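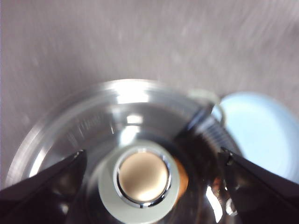

Fingers on either side of a glass container on the practice bench.

About Arkard > Who we are > How we help you plan

Arkard helps kitchens and small food firms work out what a robot arm will cost them before they order one. We love this stage! It's all lists, tape measures and cups of tea, and it's where most of the money gets saved.

We began in a shared unit in Patar with one second-hand arm and a spreadsheet that had 19 rows. The spreadsheet has nearly 400 now – grippers, spare fingertips, guarding, training days, the lot – and every customer gets a copy to keep.
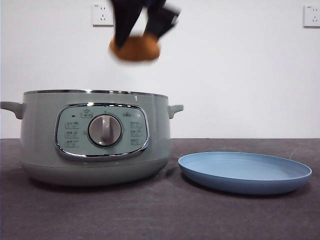
Words and pictures: the Arkard planning team

People usually ask us for the price of the arm first. Fair enough, but we start with the jobs. What has to be picked up, how heavy is it, and where does it go? A cooking pot and a plate sound simple until you measure the reach between them, and then the budget starts to take shape.

Vegetables are a favourite of ours, as no two are the same shape. 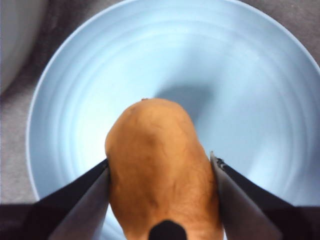

They also tell you a lot about which fingers to buy, so bring your own stock along when you visit (a bagful is plenty). Our Ginting plan covers a single bench and takes 2 visits. Cinditz is the longer one, for sites with several benches and a budget spread over more than a year.

We don't sell arms or take commission on them. Drop in any Tuesday and have a go.

Print this page | E-mail this page

Contact Arkard | © Arkard | Back to top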